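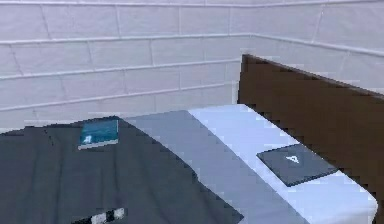
White block wall and dark brown headboard.

The Guest Register

The Tomero House, at the upper end of Greltunby, maintained a register in which every guest was required to record a name, a place of departure, and a reason for the visit. The third column had been ruled by the first owner and was kept by those who followed. Guests were informed of the requirement at the desk. Those who declined were given their money back and directed to the Essien, across the square, where no such question was asked.

In the last week of August a guest arrived on the evening bus from Jenmont and was assigned Room 19. The guest wrote a name and the word Jenmont, and left the third column blank. The night clerk, who was new to the position, did not notice until the key had been handed over.

The rules of the house were clear on the point. An incomplete entry was to be corrected before breakfast. At seven in the morning the day clerk knocked at Room 19 with the register under one arm and a pen in the other hand.

"The house regrets the disturbance," the day clerk said. "There is an omission."

The guest read the page for some time, then turned back through the earlier ones. Business. Funeral. Business. To see the lake. Sister's wedding. Business. One guest had written only Rain.

"What happens to these?" the guest asked.

"They are retained."

"Does anyone read them?"

The day clerk considered the question. It had not been covered in training. "They are available for inspection," the day clerk said.

The guest asked to see the volumes from 40 years before. The request was unusual, but no rule prohibited it, and after breakfast the two of them went down to the storeroom, where the old registers stood in order along one shelf. The entries in those years were numbered. The guest moved a finger down the margin, page after page, and stopped at 2382.

The name was the same family name, in a smaller hand. The place of departure was Jenmont. In the third column was written: To decide.

Nothing further had been entered. The register did not provide a column for the outcome. The guest who had come to decide had stayed two nights, had paid in full, and had left on a Sunday by the early bus.

"My mother," the guest said. "She never told us she had been here. I found the receipt in a coat."

The day clerk expressed the sympathy of the house. It was the phrase in the handbook, and the day clerk said it slowly, so that it would not sound like one.

They returned to the desk. The current register was opened to the proper page and the pen was placed beside it. Outside, the driver of the bus was loading bags, and a bell was ringing somewhere below the square. The guest bent over the third column, wrote two words, and blotted them with care.

The day clerk inspected the entry, found it complete, and turned the book around to face the door.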